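The T-Shirt Problem

Everybody owns too many. Hardly anybody folds them well. A few notes from the laundry end of the house.

Start with the drawer. Mine wouldn't close. It's a deep one, bottom of a Stockdale dresser I bought used when I moved to Trellcombe, and for most of April it stood open by the width of a hand because the shirts on top had puffed up and jammed against the rail. I'd pull one out, three came with it. Push it all back in. Repeat at 7 in the morning, half awake, looking for the gray one.

So: a story about folding. My editor wanted closets. I talked her down to T-shirts.

The T-shirt is a badly shaped thing to fold. A towel is a rectangle and wants to stay one. A pillowcase, same. But a shirt has two arms sticking out at an angle, a neck hole that's thicker than everything around it, and a hem that has usually twisted in the dryer. Jersey knit stretches when you tug it and creeps back when you let go. You get one side straight and the other side has wandered off.

I spent two weeks folding at other people's houses and at Mullon, the wash-and-fold place on the hill, where the back counter gets through more than 60 shirts before lunch. They don't talk much back there. They were nice about me being in the way.

First lesson, and it's dull: the surface. I fold on the bed. Most people I asked fold on the bed, or on the couch with the TV on. A mattress gives. You press a crease and the crease sinks, and the quilt grabs the cotton so you can't slide it square. Mullon folds on hard, smooth counters, wide enough to lay a shirt out with the sleeves open and still have room for a stack. I went home and cleared the kitchen table. Took ten seconds off each shirt, maybe. Felt like it anyway.

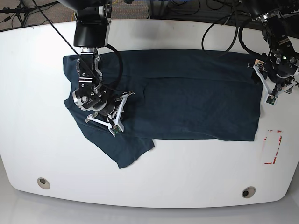 Second lesson, flatten before you fold. Really flatten. Palms out from the middle, toward the side seams, then down to the hem. Skip it and the bunching at one edge gets folded in and you have a lump for good. Dark shirts are the worst for this, navy and black especially, the wrinkles hide in the color and you don't find them until you're wearing them. On a white counter the outline at least jumps out at you. Sleeve poking out at the corner? You'll see it.

Then the sleeves. Opinions differ, loudly. The old department store way has you fold each side in toward the back with the sleeve turned down along it, then bring the hem up. Neat front, collar showing, nice in a stack on a shelf. The drawer people do it in half lengthwise first, sleeve on sleeve, tuck both in, then fold up in thirds so it stands on its edge. And there's the pinch-and-flip, which I learned off a stranger at the laundromat years ago and have never once done sucessfully in front of another person.

I tried them all with the same pile. Standing up wins for my drawer. It may not for yours. If you have open shelves go flat, a row of little upright shirts on a shelf just falls over sideways when you take one.

About folding boards. Listovum sells one, hinged plastic, flap left, flap right, flap up. It works. The shirts come out all one width and there is a real pleasure in that, I won't pretend otherwise. But it's one more thing to store and mine has ended up on top of the fridge. A big magazine does the same job as a guide, slide it out at the end.

Things that helped more than any method. Taking the shirts out while they're still a little warm. Shaking each one once, hard, by the shoulders. Not letting the pile sit in the basket overnight, becuase by morning the creases have set and you're folding around them.

And fewer shirts. I know. I took out the 5K ones, the bank giveaway, the one with the bleach spot that was going to be for painting. I don't paint. Bag's in the trunk of the car, still need to drop it off.

The drawer closes now. Gray one's near the front, left side.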